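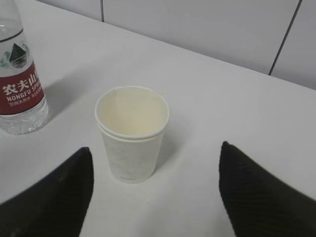
10/17/22, robotics club, Hawthorne building, upstairs bench

OK, quick catch-up before I forget everything again! We're back on the pouring task for the Skirngate challenge, which is the one where both arms have to work together: one holds the bottle and pours, the other one steadies the cup. Same rules as the August draft except they've added a penalty for touching the table with the bottle tilted. I read that three times and I still think it's badly worded (does a bump while setting down count? I've written to ask, no answer yet).

Current state of the code: the branch is called momden, it's the one you want, please don't work from main until I've merged. Momden is the planner we wrote over the summer, the one that splits a job into reach, close, lift, tilt, return. It's pretty simple and I like it a lot. The tilt part is still hand-tuned, and yes, I know, it's on my list.

What I changed since the last entry:

- wrist speed limit is down to 14 (same units as the config file, I keep forgetting what they are, someone please put it in a comment)
- the left arm now waits for the right arm to report "in position" before it lifts
- log files get a real name now instead of all being called test2
- the grip force setting moved out of the script and into the config, so you can change it without breaking my stuff

The waiting thing was way more annoying than it should have been. The two arms each run their own loop and they talk through a little message queue, and if one side restarts the other side happily keeps reading the old message and believes everything is fine. So I'd restart the right arm's script, and the left one would take off like it had permission! I put a counter on each message now and the receiver throws away anything older than 300 milliseconds. Crude, but I can explain it to the new members in one sentence, and that counts for something.
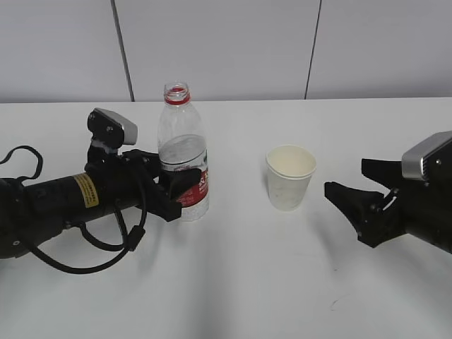
Grip height is the thing I really want opinions on. The Wureo guide (the club handout, the one with the orange cover, not the web version) says to hold low so the bottle can't swing, but then the fingers get close to the table on the way back down and I get nervous. I've been going for the middle, and you can see the left gripper closed right around the label there, with water a bit over halfway up. Soft plastic is the catch. Squeeze too hard with the cap off and the water level jumps, squeeze too gently and the whole thing can turn in the fingers when you tilt. The right gripper is still open at that point and the lower finger is close to the cup, which is about where I want it to sit before it closes. A paper cup forgives even less than a bottle does, so I'd like that last bit of travel to be really slow.

Open question, and I go back and forth on it: do we close on the cup at all? We could just park the open fingers on both sides as a fence and let the cup stand there on its own. Less to go wrong. But the rule sheet says "steadied by the second arm" and I can see a judge being picky about it. I'm leaning toward closing very lightly and calling it steadied.

Camera notes, mostly for whoever does the vision part: white cup on a white table is a pain. The rim is the part to go after, the side wall fades right into the background in the wrist view. The red on the label is super easy by comparison, I just threshold on it and get a decent box every time. I tried the same approach on the cup shadow as a joke and it sort of worked until I moved the lamp. Please don't use the shadow.

Also, clear plastic and depth don't mix. The depth map has a hole where the bottle should be, so I'm taking the bottle position from the red patch plus a fixed height and ignoring depth there completely. If you swap in another brand, that number has to change! It's called label_mid in the config.

Bug I haven't fixed: run 1774 stopped with a joint limit error on the left elbow during the return move. I replayed the log and couldn't get it to do it again. I saved the log in the shared folder under "weird", have a look if you're bored.

Next time:

- slow final approach on the cup side
- try the tilt with a smaller wrist angle and a longer hold
- write the label_mid comment (and the units comment, fine, I'll do it)
- ask Skirngate again about the table touch rule

Keys are back in the drawer, and the momden branch is pushed.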